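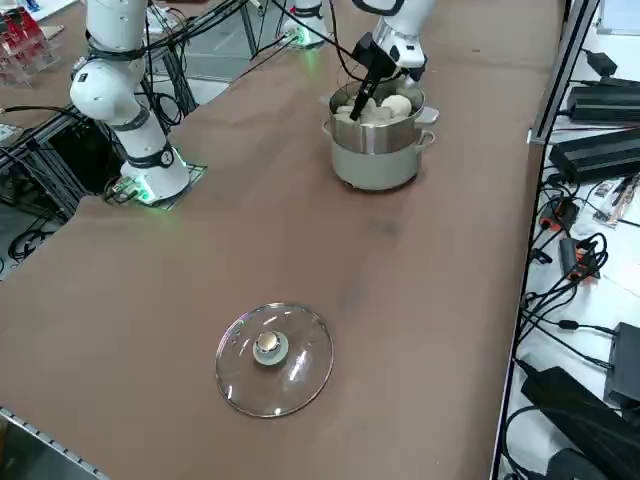 Jun 23, 2022

So the kitchen at the new flat has one drawer. One! I keep opening the cupboard under the sink expecting it to have turned into a second one, and so far no luck.

We've been in Gullside for 7 weeks now and I think I've finally stopped unpacking, mainly by shoving the last two boxes behind the sofa. Unnur came round to help and was ruthless. She made me hold up every pan I own and say when I last cooked in it (the fish kettle did not do well out of this). Quite a lot went off to the charity shop on Bulton Road, and I went back the next morning and bought my own colander for 50p. No regrets, it's a good colander.

The stacking is what gets me. In the old place everything had a hook. Now every pot lives inside another pot, and the one I want is always at the bottom, so making porridge sounds like somebody falling down the stairs. Our downstairs neighbour, Mr Hinojosa, has been very polite about it so far. I took him some soup.

I did get the bean stew right at last, the one Yareli used to make when we shared a house. Soak the beans overnight, go slower with the onions than you think you need to, and add a big spoon of smoked paprika right at the start. I'd been putting it in at the end for years – no wonder mine always tasted of dust. It's even better on the second day, cold, standing up at the fridge.

Next job is shelves. I've got a quote from a joiner and I'm still having a bit of a lie down about it, so it might be brackets and a borrowed drill. Noemí says she'll come over in July and hold the spirit level. If anyone has a view on open shelves and grease, please tell me before then, as I've already picked the paint.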